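Getting supplier files past the encoding problem
29/07/2025

Arlo Whitfield maintains the nightly import jobs at Sturner, a parts distributor that takes in product data from 22 suppliers. Most of it arrives as CSV. I asked him what breaks most often, expecting to hear about network timeouts.

"Encoding," he said. "The job finishes, the row count matches, and the text is wrong. No error is raised at any step."

The usual case is a file saved as Windows-1252 and read as UTF-8, or the other way round. In the first case a strict reader will at least stop on an invalid byte. In the second it will not, as nearly every byte is legal in Windows-1252, so an accented letter comes through as two unrelated characters and gets written to the table.

In March one supplier, Boonyarit, moved its export to a new server and the default code page changed with it. Whitfield's team found 3,048 damaged rows in the product table, 11 days after the first bad load.

"We had a checksum on the file and a count on the rows. Both were fine. Neither looks at what the text says."

I asked why he did not simply detect the encoding automatically. He had tried it. Detection libraries guess from byte frequency, and a file that is mostly part numbers gives them little to work with. Two files from the same supplier could be classified differently on consecutive nights.

"A guess that changes is worse than a fixed setting that is wrong," he said. "With the fixed setting you can at least repair the data in one pass."

What he runs now is a small table called Stutden, named after the server it first lived on. It holds one line per supplier: the declared encoding, the delimiter, the line ending, and whether a byte order mark is expected. The import script reads that line before it opens the file. The file is decoded in strict mode, converted to UTF-8, and written to a staging folder. If decoding fails, the file is moved to a hold folder and the load for that supplier is skipped.

Strict mode does not catch UTF-8 read as Windows-1252, so there is a second check. The script searches the decoded text for pairs that almost never occur in real product descriptions, such as a capital A with a tilde followed by a symbol. More than 18 hits and the file is held.

The original bytes are kept in a separate archive. "Do not overwrite the source file," Whitfield said. "We did that once with the Getotside catalog and had to ask them to send it all again."
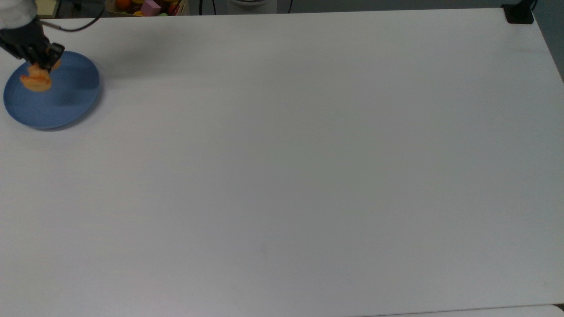 Test data was the last thing we covered. Whitfield said most of the sample files he is sent prove nothing, as they contain only unaccented English. A caption column that reads "orange food piece, blue plate, white table" has the same bytes in Windows-1252 and in UTF-8, so it passes whatever the setting is. He adds at least one accented letter, one curly quote and one euro sign to each test file, then compares the loaded value with the expected one byte by byte. The test runs before any change to a supplier's line in the table, including a change of delimiter.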